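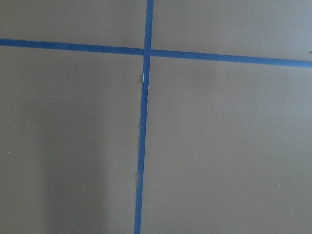 Wednesday, open day at Gruneck, writing this up on the train before I forget it all.

Got there at 9:30 and went straight to the arm cell, which was the one I wanted. The Orumik people were running a cup stacking demo and it was great fun to watch! Brown paper over the whole table, blue tape laid out in a grid of big cells, and the arm picks up a pale green cup and brings it over to a second one. Simple task, but I stood there through far too many rounds of it.
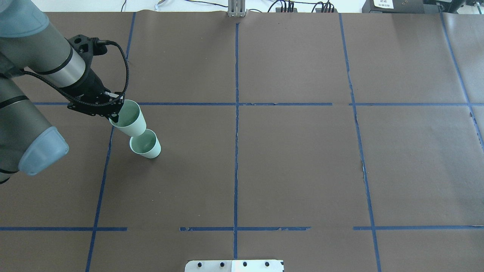 They say the setup has done 2000 placements since July, 248 of them in the last week of testing before the visit. I asked about paper vs. a bare tabletop and they like the paper because it's cheap to replace and the tape goes down fast. The tape does get ragged, mostly near the crossings. Note for us: if we copy the grid, buy the better tape and press the overlaps down properly.

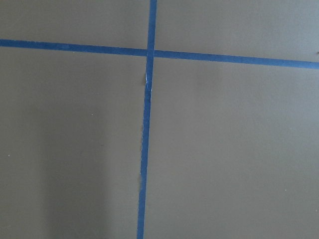
Also asked how they pick target spots. Each cell has a number in the software (nothing written on the table), and the run list calls them in mixed order. Their current list is 106 entries long. I'd love to try the same thing on the Tredport bench - we could start with four cells and see how far off we land.

Grip force was the other thing I wanted to know. They close slowly and stop early, and the setting took them roughly 800 tries to get right on thin cups.
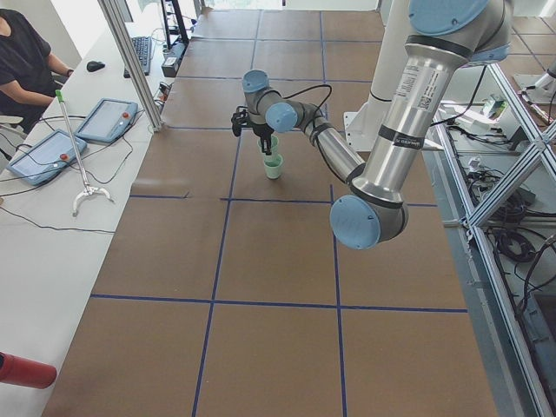 Two teach pendants on the desk, both with a red stop button, and a reach-and-grab tool lying next to them. I want one of those grabbers for our bench, no more leaning over the table.

To do:
- ask Orumik for the run list format
- order brown paper and tape
- check whether the Javier gripper mount fits our wrist plate
- book the bench for a first try with two cups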